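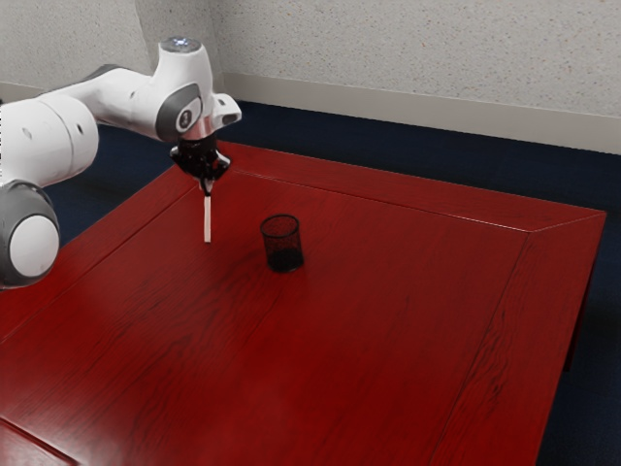
Aurelia Gisler said the second side was too slow, that it had always been too slow, and that if the four of us meant to play it at Rønning in March we had better learn to be slow on purpose.

We were in the room over the bakery where Flirnska had practiced since we were kids with borrowed amps, and the whole place smelled of rye bread, which never did much for our reputation as a gloomy band (my mother used to say our demo tape made her hungry). The song was called "Emenik," it ran nineteen minutes on a good night, and we had pressed 900 copies of it and sold 83.

So we tried it again, with the drums barely breathing and old Trakley leaning on one organ chord until the windows hummed, and I let my guitar ring and ring and didn't touch a thing. Somewhere in there the baker came up the stairs, flour to the elbows, and I thought, well, here comes the complaint. He sat down on a crate and took off his cap.

"Go on," he said, when we stopped. "The loaves have 10 minutes yet."

Aurelia counted us in, slower still.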